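Silley is a two-arm robot workcell sold by Tradcombe, a supplier of laboratory automation based in Jedbridge. It is intended for the assembly and handling of light furniture, pipe frames and similar parts on an ordinary table. The first version was designed by Dorin Vlad and went on sale in July 2017.

The cell consists of two jointed arms, each ending in a white gripper with angular fingers. The grippers are supplied by Munteanu and are powered through an external black cable - the same cable carries the control signal.
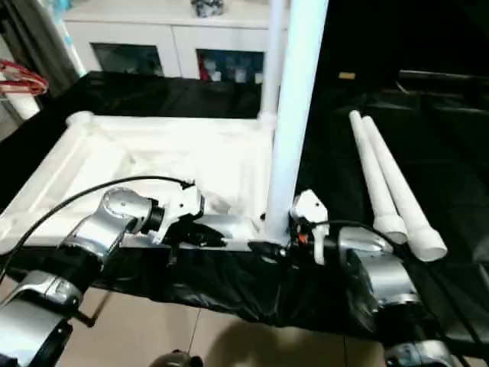 Both arms are driven by a single controller, which accepts up to 12 stored work programs. In a typical frame task, one arm steadies the part while the other moves a leg or pipe into position. Glossy or dark table coverings are permitted, but the supplier recommends a new camera calibration after any change of surface.

Service is offered under two plans. The basic plan covers inspection every 2000 operating hours, and the extended plan adds replacement of the gripper fingers at 4000 hours.

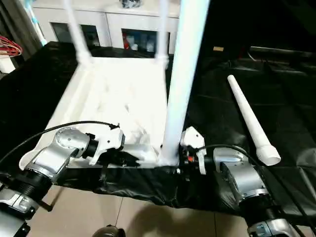 Versions

Silley 1 was sold with a 115-volt power supply only. Silley 2, released on September 6, 2018, added a universal supply and a revised wrist joint. Programs written for the first version run on the second without changes - the reverse is not supported.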